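Orkemby Rinse Aid Concentrate, 12 oz bottle
Reviewed by Adeel Naqvi

I ran this product for 121 cycles in a built-in dishwasher on moderately hard water. The dispenser was set to 2 for the first half of the test and 4 for the second. Detergent was the same unscented powder throughout, and the heated dry option was off.

Spotting on glassware dropped at setting 2 compared with my usual Carkel liquid. At setting 4 there was a faint blue film on the inside of tall glasses, so I went back down. Plastic lids still came out with beads of water in the rim. Carkel does no better there.

The cap is the weak point. It has no pour spout, and the neck is wider than the dispenser opening, so a small amount ends up on the door at each refill. Girkside sells a bottle with a narrow tip, and I decanted into an old one. 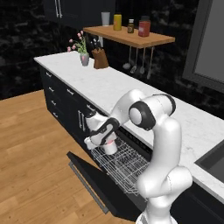
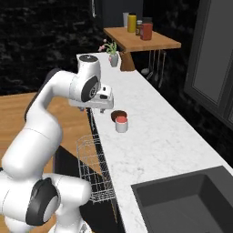

Consumption at setting 2 was lower than the label states. One fill lasted nearly a month with one load a day. The liquid has a mild citrus smell in the bottle, and I could not detect it on dry dishes.

For soft water I would try the lowest setting first. The refill pouch uses the same formula and costs less per ounce, but it is harder to pour from than the bottle.

Rating: 4 out of 5. One point off for the cap.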